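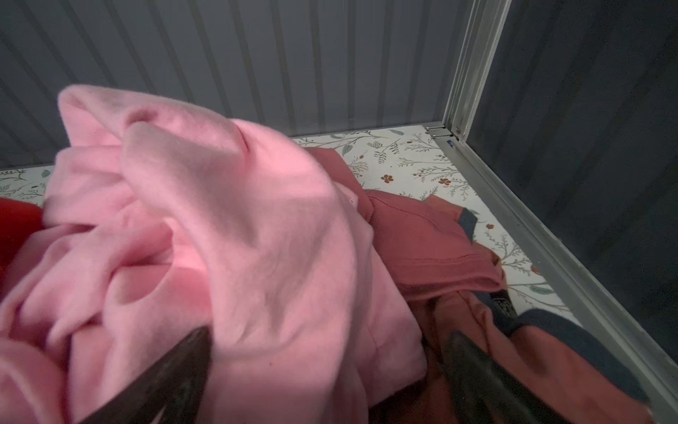 Vêtement rose en tissu polaire, soulevé en plis

Imprimer | Envoyer par e-mail

Rapport d'avancement, projet Temska
Rédigé par Kiros Ambaye, 2019-06-13
À l'attention de Mahlet Degefa, fonds Workneh

Madame,

Je vous adresse le rapport sur l'utilisation de la deuxième tranche de la subvention. Il couvre la période depuis le mois de janvier. Je rappelle que Temska est une petite lampe de table qui se raccorde à un ordinateur et qui change de couleur lorsque l'utilisateur reçoit certains messages, par exemple un rappel d'agenda ou l'appel d'un proche.

État du matériel

La première série de 100 lampes est assemblée. L'atelier Tanedari a livré les boîtiers avec deux semaines de retard, car le moule du couvercle devait être repris. Le défaut était petit (un jeu d'un côté de la charnière), mais la lumière passait par la fente et cela se voyait beaucoup dans une chambre sombre. Les boîtiers de la seconde livraison ferment correctement.

La carte électronique reste celle que nous vous avons présentée. Nous avons seulement remplacé le connecteur, que plusieurs testeurs trouvaient trop dur à enfoncer. Ce changement a été payé sur la ligne « imprévus » du budget.

Logiciel

Le service Storkden, qui transmet les messages vers la lampe, fonctionne de manière continue. Nous avons connu une interruption d'une nuit entière, à cause d'un certificat que j'avais oublié de renouveler. Le renouvellement se fait maintenant de façon automatique.

L'utilisateur peut définir jusqu'à cinq règles. Chaque règle associe une source et une couleur. Dans la version précédente, deux règles simultanées provoquaient un clignotement désagréable ; à présent la lampe garde la première couleur, puis passe lentement à la suivante. L'écran de réglage existe en français et en anglais. La traduction en amharique est commencée, il manque encore les messages d'erreur.

Essais auprès des foyers

Les lampes sont utilisées surtout le soir. Plusieurs personnes demandent de pouvoir éteindre toutes les alertes pendant la nuit, sans débrancher l'appareil. Nous n'avions pas prévu cette fonction et je propose de l'ajouter avant toute autre. Une participante âgée m'a écrit qu'elle ne regarde plus son téléphone pendant le repas, ce qui m'a fait plaisir à lire.

Dépenses

Il reste 4 000 euros sur la tranche en cours. Cette somme est réservée aux essais de conformité électrique. Le devis du laboratoire est joint en annexe 2. Je n'ai pas encore signé, et je souhaite d'abord votre accord sur le calendrier.

Points à décider

Je vous prie de me faire savoir si le mode nuit peut être financé sur la tranche actuelle, ou s'il faut déposer une demande séparée. J'aimerais aussi connaître le format souhaité pour les factures de Tanedari, qui sont rédigées en anglais.

Veuillez agréer, Madame, mes salutations respectueuses.

Kiros Ambaye

Imprimer | Envoyer par e-mail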